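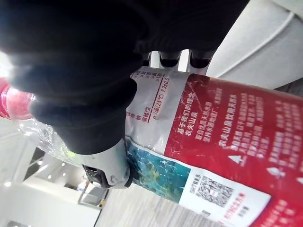

Lesia had until noon to clear the flat. Keys back to the agency by noon, it said so in the letter, dated 21 July 2018 and folded in her back pocket. She had seven boxes, one roll of tape, no scissors. Started with the kitchen. Bad idea — everything in a kitchen is either sticky or breakable. She wrapped glasses in socks. She found the bottle at the back of the counter, the Nongfu Spring with the red cap and the red label, all those tiny white characters she'd never learned to read. Chae-won had read it to her once. It says water, she said. All that writing and it says water.

Keep it? Stupid. It was a plastic bottle.

She put it in the sink. Took it out again.

Phone. Agata.

"Are you done?"

"Nearly."

"You've done one box."

"Two."

"Lesia. The van is 200 for the day and Houshang is parked on the sidewalk."

She hung up and went faster. Pans in with the towels. Spices in a bag, the bag in a pot. The drawer with the dead batteries and the rubber bands she just tipped straight into a box, the whole drawer, and wrote MISC on the side and then, under it, SORRY.

Bathroom, ten minutes. Bedroom was worse. Chae-won had left in November with one suitcase and a coat that wasnt hers, and since then the left half of the closet had stayed how it was. Four hangers. A belt. Lesia took the hangers and left the belt, then went back for the belt.

Horn outside. Twice.

"Coming!" she yelled, to a closed window.

Last thing was the kitchen again. Cups gone, kettle gone, a clean square were the toaster used to be. And the bottle. She stood there with the tape stuck to her wrist. Houshang leaned on the horn, a long one this time, and somebody upstairs shouted at him and he shouted back.

She shoved the bottle in her bag next to the letter and the charger. It stuck out the top. The zipper wouldn't close over it.

She took the stairs with the zipper open.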